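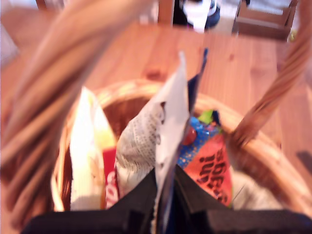 3.2 The kit and how we ran it

We bought the Mident gripper kit the way any small lab would, off the regular price list, and I want to go over what you get before I get to the numbers. The box holds the two-finger gripper, a wrist camera with its bracket, a cable set that is a bit too short for our arm, and a license for Turker, the grasp planning software. Mident sells the whole thing as ready for "mixed household picking," and I took them at their word, so most of our trials used containers you'd find in somebody's kitchen. The snack basket (Figure 3) ended up being the one I learned the most from. The packages stand mostly on end and crowd each other, and the handle comes up so close to the wrist camera that it's just a brown blur down the left side of the view. Turker has to plan around that blur, and it also has to decide what to do with something like the tall white and silver packet between the fingers, which sticks up past the rim and has a dark navy one right behind it.

Figure 3. Wrist camera view of the snack basket, with the gripper fingers at the packet.

Setup was easier than I expected. Arne Weidemann did the mounting and the calibration in one afternoon, and the calibration wizard is really pleasant to use (it shows you the bad poses and lets you redo only those!). I did the container profiles myself. You draw the rim, you draw anything that sticks up over it, and Turker keeps the fingers out of those zones. For a plain bin that takes a minute. For a basket with an arching handle I redrew the profile 4 times before the planner stopped refusing every grasp near the right side, and the manual has nothing to say about handles at all.

We ran 1,000 pick attempts in total, split between the two planner modes. The default mode got 487 attempts and the rest went to the slow mode, which takes a second look before closing the fingers. An attempt counted as a success if exactly one package came up and stayed in the gripper all the way to the drop tray. Two packages at once was a failure, even when both made it to the tray. In the default mode we logged 331 successes, and most of the misses were double picks of thin packets standing back to back.

I should say something about the fingers too. The stock ones are blocky, and in a crowded container they push the neighbors aside on the way down – sometimes that helps, sometimes it folds a soft bag over and the planner loses its top edge. Mident offers a slimmer pair as an add-on. We didn't buy it, so nothing in this section applies to that version. Section 3.3 covers the slow mode and the changes we made to the drop tray.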